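I've had the Trirnix folding kit on loan since May, and I promised a few of you I'd write it up before it goes back. Short version: I like it more than I expected, and the manual needs help.

For 722 dollars you get the gripper, the wrist camera, a mounting plate and a year of the Sinen software. My old Tierney arm took the plate with no drilling, which made my evening!

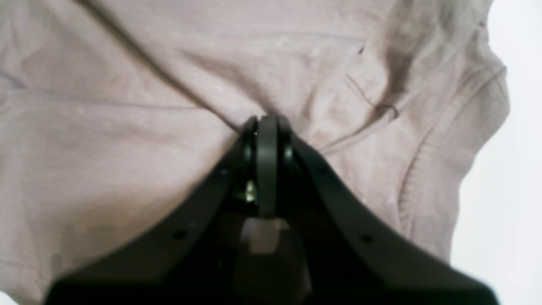
Fingers down in the fabric, right in the middle.

The fingers are the best part. They're slim, they come up to a rounded end, and they press into cloth without much fuss. Setup took me 2 evenings, mostly because the calibration page sends you to a menu that got renamed (Edmund Duda over at Bunari support sorted me out by email, and he was super nice about it).
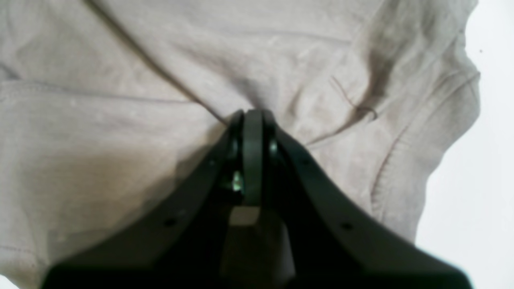 Software is where I spent most of my time. Sinen wants you to teach it a grasp by hand, save it, then name it, and if you forget to name it you get to start all over again, ask me how I know. The camera feed is good enough to work from, though. I can follow the long crease running down to the fingertips and pick out the curved seam over on the right, so I'm comfortable choosing grasp points from the screen. I'd love a bigger preview window, but that's me and my eyes.

Edges are a separate lesson in the app, and I'd do that one second. There are 4 practice routines and the corner routine is the one I keep going back to.

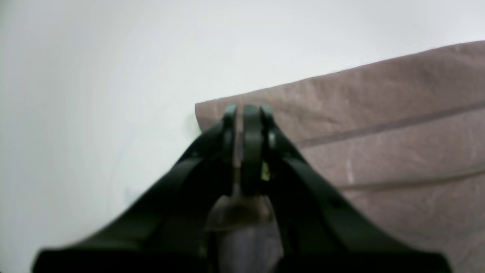 Do you need to know how to code to use it?

Only if you want to write your own routines. Everything I did here was menus and sliders, plus one settings file I edited in a plain text editor.

I've got it for 2 more weeks, so send me your questions while I can still try things out.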